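Romico Opens Its Backdrop and Lettering Service to Small Customers

Kistitthorpe, 25 Sep 2026

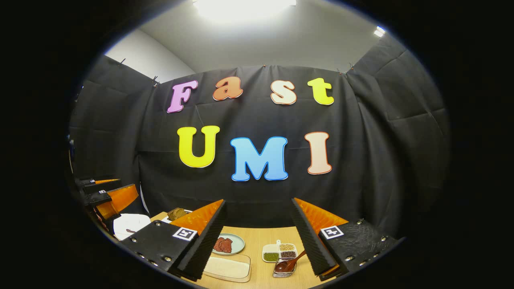
Damian Frei thinks that plain black cloth is still the best friend of colored letters, and that many people spend too much on printed walls which they use only one time. His opinion is shared by the team of Romico, which now offers its backdrop sets also to schools, clubs and small workshops.

Until March, the company accepted only orders of 36 sets or more. From today a customer can order one single set. It contains the black fabric, the clips for hanging it along the top and large cut-out letters in the colors which the customer chooses. A short name such as "Fast UMI" can be placed on two lines, with every letter in its own color – for example lavender-pink, orange, bright yellow or sky blue.

"We received many letters from people who wanted only one word for one wall," says Yufang Tian of Romico. "It was not pleasant to answer them no. Now we cut the letters one by one, and the round cartoon style is the most requested."

The letters are pinned on the cloth, so the same fabric can carry another name at the next event. The fabric may hang in loose folds or be pulled straight, according to the taste of the user. Customers who already have a curtain can order the letters alone.

Romico keeps 400 letters ready in its store in Kistitthorpe. Other shapes and outlines are made on request – please allow some more days for these orders.

Questions about colors, sizes and delivery are answered by Skye Mowat at the Romico customer desk.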